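Research > Public Health > Immunization > Working Papers
Search this archive Enter keywords
Shares 7 Comments 2

4. Catch-up measles vaccination after the clinic closures

4.1 Setting and records

The Allurstead district closed its outreach clinics in August, and first-dose measles visits were moved to the fixed site at Ritchie. Dose records were drawn from the district register and matched by birth month and household number. Children with no household number were kept in the coverage estimate but left out of the interval analysis. The register was held in Brovex, which stores the date of entry and the date of the dose in separate fields. Where the two disagreed, the date on the home-held card was used.

Households were interviewed at home by staff trained by Lukoševičius. The interview covered travel time, missed appointments, and the reason given for each missed appointment.
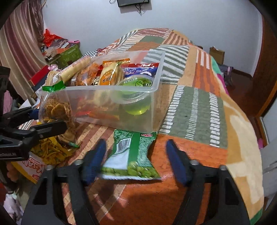 Figure 2. Packaged snacks in a clear storage box and a green bag on a patchwork blanket.

The sampling frame held 2,000 households. Those that had moved out of the district were not replaced. Refusals were recorded by village, and weights were adjusted at that level.

4.2 Delay between doses

Delay was defined as the time from the scheduled date of the second dose to the date it was given. Children who had not received the dose by the close of the register were treated as censored. Travel time was entered as a continuous term, and birth order as a category. Miyazaki's earlier model used distance in place of travel time, and it fit poorly in the Grurklow villages, where the road follows the river and straight-line distance understates the trip.

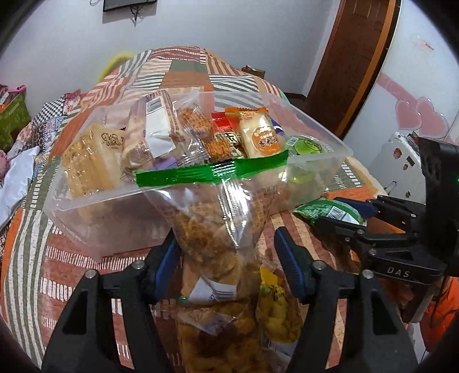

Two sources of error remain. Cards were missing more often in households with long delays, so the fallback to register dates is not random with respect to the outcome. Entry dates also cluster at the end of the month, when paper tallies were keyed in batches. We repeated the analysis with delay grouped by month, and the travel-time term kept its sign.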